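Search tips Go

Salteck Workshop Notes: Removing dust from a desktop PC

Shut the computer down, switch off at the wall and unplug every lead. Hold the power button for a few seconds. Lay the tower on its side and remove the side panel. Touch bare metal on the chassis before handling any board.

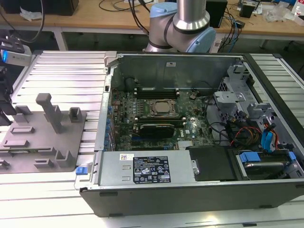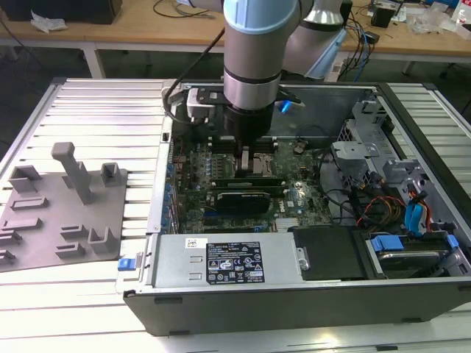 Can a household vacuum cleaner be used inside the case?
It is best kept outside. The moving nozzle can build up static, so use a hand blower and a soft brush, and vacuum only the outer vents.

Hold each fan blade still while blowing. Work from the top of the case downwards. Do not open the power supply. Blow through its grille in short bursts from at least 300 mm. Wash removable filters in cool water and dry them fully before refitting.

We use cookies to remember your settings. Accept Manage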